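How to Cut File Size on 3D Models Before You Put Them on a Web Page

A model that opens fine on your own computer can be painfully slow on a web page. The visitor has to download it, the browser has to unpack it, and a phone has to draw it many times a second. Most models found online or exported from a design program carry far more detail than a web page needs. These steps cover how to bring the size down without making the model look bad.

You need a 3D program that can edit meshes and export to glTF or GLB. The menu names differ from one program to the next, but nearly all of them have the tools mentioned here. You do not need any experience with modeling.

Before You Start

Save a copy of the original file under a new name and do all your work in the copy. Several of these changes cannot be undone once the file is saved and closed. I keep a folder called "source" and never open anything in it except to make another copy.

Write down two things about the original: the file size and the triangle count. The triangle count is usually in a statistics panel, which may be turned off by default. Some programs show faces instead. A face can have four or more sides, so the face count will be lower than the triangle count for the same model. Pick one and stick with it.

Decide how large the model will appear on the page. A product viewer that fills the screen needs more detail than a small ornament beside a paragraph. For a small object shown at the side of a page, 2000 triangles is a sensible ceiling, and many simple shapes will do well with less.

Step 1: Delete What Will Never Be Seen

Look inside the model. Models made for manufacturing often contain screws, inner walls, and brackets that are hidden behind the outer surface. Turn on wireframe view, rotate the model, and hide the outer parts one at a time.

Delete anything that is fully enclosed. Also look for:

- duplicate parts sitting exactly on top of each other
- stray points and edges with no surface attached
- cameras and lights left over from the original file
- empty groups

Duplicates are hard to see because they line up perfectly. If a surface flickers as you rotate the view, there are probably two copies of it. Click it, move it aside, and see whether another one is underneath.

Step 2: Merge Doubled Points

Imported files often have two or more points in the same place where surfaces meet. Select the whole mesh and run the command called Merge by Distance, Weld, or Remove Doubles. Start with a very small distance. If the distance is too large, thin parts will collapse into each other, so undo it and try a smaller number.

Check the model after welding. Hard corners may look oddly smooth because the shading now runs across them. You can fix this by marking those edges as sharp or by setting an angle limit for smooth shading. Somewhere between 30 and 45 degrees works for most manufactured objects.

Step 3: Reduce the Triangles

This is where most of the savings come from. There are two ways to do it.

The first is to rebuild simple shapes. If part of the model is a ball, a tube, or a box, delete that part and put in a fresh one with fewer segments. This takes longer but gives a cleaner result. A ball built with 24 segments around and 16 rings looks round at small sizes.

The second is to use a decimate or simplify tool. It removes triangles automatically until it reaches a target. Work in stages: cut to half, look at the model, cut to half again. Stop when you can see damage at the size the model will be shown. Zooming in close is misleading here – everything looks rough from two inches away.

My test model for this page was a decorative drawer knob from a set I call Clarkcombe. It came out of the design program far too heavy. The first pass brought it to 1414 triangles, and a second pass to 649. I stopped there. The next pass put a visible dent in the collar.

Flat areas can lose a great many triangles with no change at all. If your tool has a planar or limited option, run it before the ordinary one.

Step 4: Fix the Shading

A simplified mesh will look faceted if each triangle is shaded separately. Switch the object from flat to smooth shading. The shape does not change and the triangle count stays the same, but the surface now appears to curve.

Smooth shading only affects the inside of the shape. The outline is still made of straight edges, and those show up most on rounded objects against a plain background. If the outline bothers you, add segments to the rounded parts only and leave the rest alone.

Two low-polygon spheres joined together show the angular outline and the crease where the shapes meet.
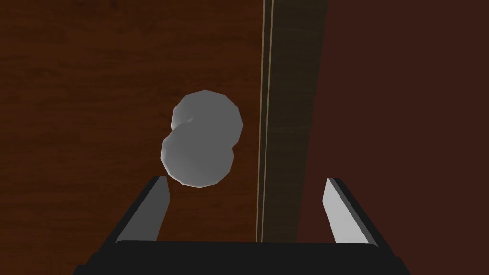
Step 5: Shrink the Textures

Once the mesh is under control, the textures are usually the heaviest part of the file. List every image the model uses and note the width and height of each. It is common to find a 4096-pixel image wrapped around something the size of a coin.

Resize in powers of two: 2048, 1024, 512. For small objects, start at 1024 and then try 512. Save color images as JPEG or WebP unless they need transparency. Normal maps show compression more than color images do, so use a higher quality setting for those.

If a part is a single solid color, it needs no image at all. Set the color in the material and delete the texture. The Clarkcombe knob had three textures when I got it and now has one.

Step 6: Combine Materials

Each separate material adds work for the browser, even when two materials look alike. Go through the list and combine any that match. Imported files tend to have names like Material.001 and Material.002 that turn out to be copies of each other.

Step 7: Export and Check

Export as GLB, which keeps the mesh and the textures in one file. Turn off anything you do not use, such as animation, cameras, lights, and vertex colors. If your viewer supports mesh compression, turn it on and use the default settings first.

Look at the size of the new file and compare it with the number you wrote down. The knob ended up at almost 141 KB, and it loads quickly enough on my oldest phone. Then open the file in the same viewer your page will use, on a phone as well as on a computer. Check these points:

- The model is the right way up.
- It is the right size. A model in millimeters may come in a thousand times too large.
- No surfaces are missing. A missing surface usually has its normals facing inward. Go back, recalculate the normals to face outward, and export again.
- Colors look close to what you had in the editor.

If the Page Is Still Slow

Try loading the page without the model. If it is still slow, the trouble is somewhere else, often in the viewer script or in ordinary photos on the same page.

If the model is the cause, set it to load only when the visitor scrolls near it, and put a still picture in its place until then. For pages with several models, load each one on a click. I did this on the Trotemthorpe catalog page, where a whole row of models was loading at once, and the page became usable on a slow connection.

Keep the working file along with the exported one. If you need a smaller version later, start from the working file and simplify that – simplifying an exported GLB a second time tends to leave gaps along the texture seams.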